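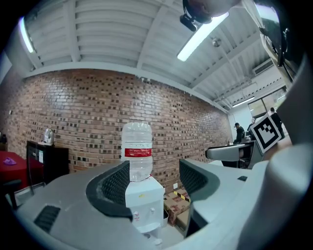

Water dispenser and stacked cartons at the brick wall, Dallico workroom.

WORKROOM SAFETY INSPECTION — CHECKLIST AND COMMENTS

Site: Dallico, ground floor workroom
Period: August
Inspected by: Loretta Achterberg
Accompanied by: Donal Gilmartin
Copy to: Arif Subramaniam, Úna Lenihan

Ratings used: S (satisfactory), A (action required), M (monitor), N/A (not applicable). Every item rated A must have a person named against it before the form is filed.

SECTION 1. DRINKING WATER

1.1 Dispenser stands upright and does not rock when pushed lightly by hand
Rating: S

1.2 Bottle seated squarely in the collar, no drips at the neck
Rating: S
Comment: Bottle with red label in place at time of inspection. Checked by hand at the neck and found dry.

1.3 Taps close fully
Rating: M
Comment: The left tap needs a firm push to close. Nolorico to look at it on the next service call. Staff have been asked to report any water on the floor straight away.

1.4 Drip tray emptied and clean
Rating: A
Comment: Scale on the tray. It is to be washed weekly and the cleaning sheet initialled. The sheet had no entries for the last two weeks.
Action: Tomás Carroll

1.5 Full bottles stored off the floor and away from sunlight
Rating: S
Comment: Kept on the lower shelf in the store. Bottles are not to be lifted onto the dispenser by one person working alone.

SECTION 2. STORAGE AND WALKWAYS

2.1 Main walkway clear, minimum width 800 mm
Rating: S

2.2 Cartons stacked safely, heaviest at the bottom
Rating: M
Comment: The cartons beside the dispenser were stable. Donal Gilmartin advised that they are Skarer stock waiting for collection. The same comment was made at the last inspection. A collection day should be agreed with Skarer and written on the store calendar.

2.3 Cartons kept clear of the water dispenser, minimum 600 mm
Rating: A
Comment: The stack is too close. Cardboard that takes up water loses its strength and the stack may lean. Move to the store or onto a pallet.
Action: Donal Gilmartin

2.4 Hazard tape used only to mark a hazard
Rating: A
Comment: One carton carries a strip of yellow and black striped tape. The contents are not hazardous according to the packing list. Ordinary packing tape is to be used for closing cartons, so that the striped tape keeps its meaning.
Action: Donal Gilmartin

SECTION 3. ELECTRICAL

3.1 Outlets undamaged, cover plates secure
Rating: S

3.2 Outlets reachable without moving stored goods
Rating: A
Comment: The low outlet on the brick wall is behind the cartons. It must be possible to reach it without leaning over or shifting anything. To be closed out together with item 2.3.
Action: Donal Gilmartin

3.3 Light fixtures working, no flicker
Rating: S
Comment: Fluorescent fixtures lit. Reading at the table was 696 lux and at the brick wall 200 lux. The lower figure is accepted for a storage area. It would not be accepted if a bench were placed there.

3.4 Items hung from the ceiling secure and clear of head height
Rating: S

3.5 Air conditioner serviced within the year, no drips
Rating: M
Comment: Unit runs normally. The service label could not be read from floor level. Úna Lenihan to confirm the date from the Ní Bhriain invoice.

SECTION 4. TABLES AND GENERAL CONDITION

4.1 Table coverings do not reach the floor or cause a trip hazard
Rating: M
Comment: The red cloth is to be clipped at the corners whenever the room is open to visitors. Clips are in the top drawer of the store cabinet.

4.2 Small items cleared from tables at the end of the day
Rating: M
Comment: One small purple item left on the cloth. Placed in lost property.

4.3 Window opens and closes freely
Rating: S

4.4 Brickwork and ceiling panels sound
Rating: S
Comment: No loose mortar. No staining on the ceiling panels.

4.5 Ladders and steps tagged
Rating: N/A
Comment: None kept in this room.

FOLLOW-UP

Items 2.3 and 3.2 are to be completed before the room opens on Saturday. Items 1.4 and 2.4 are to be completed before the next monthly inspection. Anyone unable to meet these times should tell Loretta Achterberg in writing — a verbal message to the front desk will not be recorded as an extension.

Completed forms are kept in the green binder and a copy is sent to Arif Subramaniam.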